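**Unit 2 – Desk-mounted accessories**

A privacy panel is fixed at the rear edge of the worktop, so its clips share that edge with any clamp added later. Mark the clip positions first, then place clamps in the free spans between them. Keep cable grommets clear on both sides.

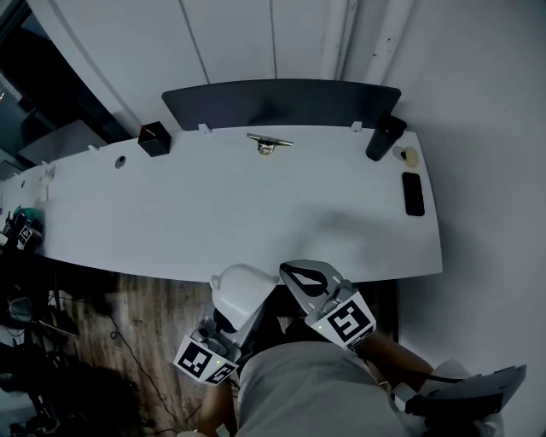 Clamp jaws are tightened by hand, then given a quarter turn with the key. Check the bar with a square: it should sit at 90 degrees to the panel face. On curved-front desks, take all measurements from the rear edge – the front gives no usable datum.

Loose items (cups, phones) are moved off the desk before the panel is lifted out.

Exercise: draw the rear edge of your own desk and mark clips, grommets and clamps. See the Brekari fitting sheet, p. 13.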